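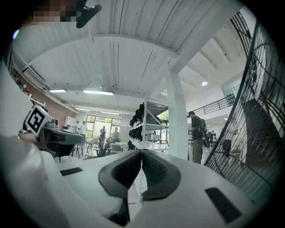
White hand-held, ridged pads, view from its own camera. Marker cube of the other rig at left.

Gripper comparison, May, second round

Picking up from the last entry. Two sets of pads to compare on the hand-held units, same body, same trigger, same camera mount. Set A is the dark gray curved pair with the ridged inside. Set B is the smooth pair Romana Štefanec cast from the softer mix. Romana ran the B units, I ran the A units, then we swapped so that neither set got only one pair of hands.

Recorder is the Rornora box on both. Controller for the playback arm is still Domen, and I left the gains where they were. The Drusura camera driver got updated before the first run and I had to redo the intrinsics. Old calibration file is kept in the same folder with "old" on the end. Do not load it by mistake, I did that once already and lost most of an hour.

Setup notes

Pads A: screws snugged by hand, then a quarter turn. The left pad sat a hair forward of the right one on unit 2, so I loosened it and squared it against the steel rule. Closed gap looked even after that. Leave a narrow gap at rest. When I set them hard against each other at zero, the trigger spring has to fight the preload and the width reading drifts upward over a session.

Pads B: same screws. The smooth pads are slightly thicker at the root and need the thin washer. The washers are in the film can with the blue lid.

Marker cubes: both checked for square. The one on unit 1 had a lifted corner on the print and it was costing us detections at shallow angles. Reprinted on matte stock and glued down. The glossy stock was picking up the ceiling lights.

Exposure: locked, gain fixed. Auto exposure is no good in the big room. Every time the camera tips up toward the lights the image clamps down, and when it comes back to the table the first several frames are too dark to find the marker. With it locked the window end of the room blows out a little but the table stays readable.

Runs

Each pad set got 80 picks per object. Objects were the aluminum spacer, the foam block, the paper cup, the bag of washers and the Tichý bottle cap. Starting pose was within the taped square, any orientation. A pick counted if the object was lifted clear and held to the count of 4, then placed in the tray.

Spacer: A is better. The ridges bite on the edge and it does not roll. B lets it turn in the grip, usually still held, but the orientation at placement is anyone's guess.

Foam block: no difference worth writing down. Both leave a dent.

Paper cup: B is better. With A the ridges crease the wall and after a while the cup has to be replaced. Romana got through a whole sleeve on A and only a handful on B.

Bag of washers: A, easily. B slides off the plastic unless the bag is bunched first.

Bottle cap: both poor. The V at the tips is the problem. The cap wants a flat tip and we do not have one. If you come in at a slant and catch the rim on the lower part of the notch it works, but that is a trick you have to learn and I would not expect a policy to pick it up from a small set.

Tracking

Pose tracking held for 97 percent of frames on A and the same on B, as it should, the pads are not in the part of the view that the tracker cares about. Nearly all the drops came in the first seconds of a clip, when whoever was holding the unit had it tilted up and was still walking to the table. The ceiling is a bad thing to localize on. The corrugated panels repeat and the tracker will lock to the wrong rib and then jump when the beam comes into view. Twice it jumped far enough that the clip had to be thrown away.

Changed the procedure for the rest of the session: put the unit down on the table, start recording there, pick it up. No more starting clips in the air. Drops went way down. I want this in the written instructions before anybody else records.

Other thing on tracking. People moving in the background did not seem to matter as long as the table took up most of the view. I reran a few clips with the moving regions masked out and got the same path within noise.

Latency

Width signal lags the image. I measured it by tapping the pads closed in front of the other unit's camera and lining up the frames. It is constant within a session, but it changed after the Rornora box was restarted. So measure it at the start of each session and write it in the header. Romana thinks it is the USB hub. I think it is the clock sync. We will swap the hub first as it is the cheaper thing to rule out.

Storage

800 clips total with the throwaways still in. Copied to the lab drive, checksums match. Throwaways are tagged but not deleted, I want to look at the ceiling jumps again with different feature settings.

To do

Flat tips for the cap. Romana has a drawing started, same root as B so it will need the thin washer too.

Try A with the ridges sanded down halfway, for the cup.

Swap the hub, repeat the tap test, restart the box, repeat again.

More matte stock. Down to one sheet.

Domen playback on the spacer clips from A. Not started.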